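Niltwood 대나무 도마 L (홈 가공형)

Niltwood의 직사각 도마 가운데 가장 많이 나가는 크기입니다. 세로 결을 살려 붙인 대나무 판에 식물성 오일로 마감했고, 한쪽 면에는 가장자리를 따라 얕은 육즙 홈을 냈습니다. 뒷면은 홈 없는 평판이라 반죽을 밀거나 빵을 썰 때 쓰기 좋습니다. 색은 밝은 꿀색 한 가지이며, 원목 특성상 판마다 결과 농담이 조금씩 다릅니다.
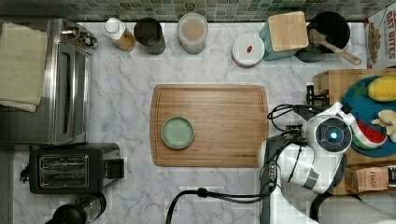 크기를 고를 때는 조리대의 남는 폭부터 재 보시기 바랍니다. 토스터 오븐과 2구 토스터를 한쪽에 두고 칼 블록, 조리도구통, 보관 용기를 벽 쪽에 한 줄로 세워 쓰는 주방이라면 가운데 남는 자리가 도마 자리가 됩니다. L 사이즈는 작은 원형 접시를 도마 왼쪽에 올려 둔 채 오른쪽에서 썰 수 있어, 손질한 재료를 바로 옮겨 담기 편합니다. 조리대가 좁으면 같은 구성의 M 사이즈를 권합니다.

관리 방법
사용 후 미지근한 물과 중성세제로 씻고 마른 천으로 닦아 세워서 말립니다. 식기세척기와 건조기에는 넣지 마십시오. 물에 오래 담가 두면 판이 휘거나 접합부가 벌어질 수 있습니다. 표면이 하얗게 일어나면 고운 사포로 가볍게 문지른 뒤 도마용 오일을 바르고 하룻밤 둡니다. 오일은 약 3개월에 한 번이면 충분합니다.

함께 쓰는 제품
Gourlay 도마용 오일 (무향)
Treketti 미끄럼 방지 패드 4개입
Treketti 도마 스탠드, 폭 78mm

배송 및 교환
Baletport 물류센터에서 출고하며, 오후 2시 이전 결제분은 당일 발송합니다. 받으신 뒤 갈라짐이나 휨이 보이면 사용 전에 사진을 찍어 상품 문의란에 올려 주십시오. 오일을 바르거나 물에 닿은 제품은 단순 변심 교환이 되지 않습니다.

상품번호 NW-143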